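Billex Tabletop Clutter Kit
Lyimo research equipment > Benchmarking > Manipulation

Print this page | E-mail this page

The Billex kit is a set of household objects, placement sheets and scoring software for testing how well a dexterous robot hand picks and moves things on a crowded table. It is sold to labs that want to compare grasp policies under the same conditions, session after session. The kit works with most two-arm platforms and does not include arms or hands.

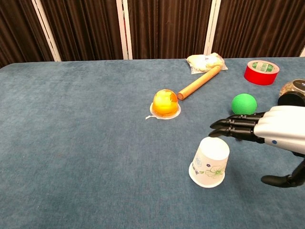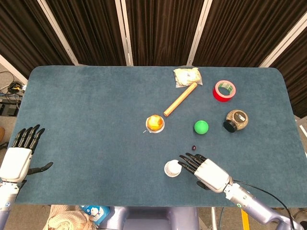
Soft, rigid and rolling objects share one carpeted surface.

The green ball is the object that separates our policies, according to one lab's note in the product reviews: a hand that closes a little late pushes it into its neighbor, and the trial is lost before lift. The same note asks for a second ball of a different stiffness. One has been added to the spare parts list.

Method

The kit follows the Zorton protocol, which treats clutter as a variable and not as background. A trial starts from a placement sheet. Each sheet gives a position and a facing for every object, along with the object that the hand must reach and the side from which it may approach. The sheets are graded by the clearance left around the target. At the low grades the fingers can open fully on both sides. At the high grades at least one neighbor stands inside the opening width of the hand, and the policy must either narrow its grip, come in from above or move the neighbor first.

A trial is scored in two parts. The first is the outcome for the target: reached, lifted, placed. The second is disturbance, the summed distance that all other objects have moved between the first and last image of the trial. Earlier table benchmarks report only the first part. A policy that sweeps half the table aside to get at its target can then score as well as one that leaves the rest alone.

Disturbance is computed from an overhead camera, not supplied. Views from the head and chest of the platform may be recorded as well and are stored with the trial, but they do not enter the score — the arms block too much of the surface during approach.

Reference results

The reference set published with the kit contains 701 trials, all run on one two-arm platform with a carpeted table. Two policies were compared. Policy A was trained on single objects only. Policy B was trained on the same single objects and then on cluttered tables drawn from the low grades.

On the low grades, the policies lifted the target at nearly the same rate. On the highest grade, Policy A lifted the target in 57 percent of trials. Policy B did better on lift, and its median disturbance was lower by some 12 millimeters. The gain came mostly from rigid targets with flat sides. For bagged and soft targets the difference was small, and for round objects close to a jar or a roll of tape it fell within the spread between sessions.

Two limits should be kept in mind. The reference trials used one hand geometry, and finger thickness has a direct effect on what counts as tight clearance. Surface also matters. Carpet holds a ball in place after light contact, so disturbance on a bare table will be higher with the same policy. Results from different surfaces should not be pooled.

Supplied with the kit

Household objects, packed in a divided case
Placement sheets, printed and as files
Carpeted table cover, cut to size on order
Overhead calibration target
Sonix scoring software, single-lab license
Reference trials with images and joint logs

Perishable and thin-walled items wear out under repeated grasping. Paper cups should be replaced when the rim no longer holds its shape, and bags when the film has torn. Replacement packs are listed under spare parts. Objects bought locally may be used for training but should not be used for scored trials, as small differences in weight and surface shift the results on the tight grades.

Setup

Fix the cover to the table with the strips provided and smooth it toward the corners. Mount the overhead camera, place the calibration target at the center of the cover and run the Sonix calibration step. Remove the target before the first trial. Keep the lighting constant through a session; a plain curtain behind the table is enough to block stray light and movement in most rooms.

The software projects the sheet onto the overhead view. Move each object until its outline agrees with the projection, then confirm. The start image is saved on confirmation, and any contact with the objects after that point voids the trial. Void trials remain in the log and are reported separately.

Log files are written in an open text format. Joint positions, finger currents and the policy's commanded poses are stored with a shared clock. Platforms without current sensing can leave that column blank — scoring does not depend on it.

Ordering

Kits are assembled to order. State the table size, the arm spacing and the opening width of the hand, so that the correct set of placement sheets can be packed. Sheets for hands with fewer than four fingers are available on request. The next revision of the protocol is due in May and will be supplied to current license holders without charge.

Page last revised 27th July

12 shares | 2 comments
Print this page | E-mail this page

Contact Lyimo | Terms of sale | © Lyimo. All rights reserved. | Back to top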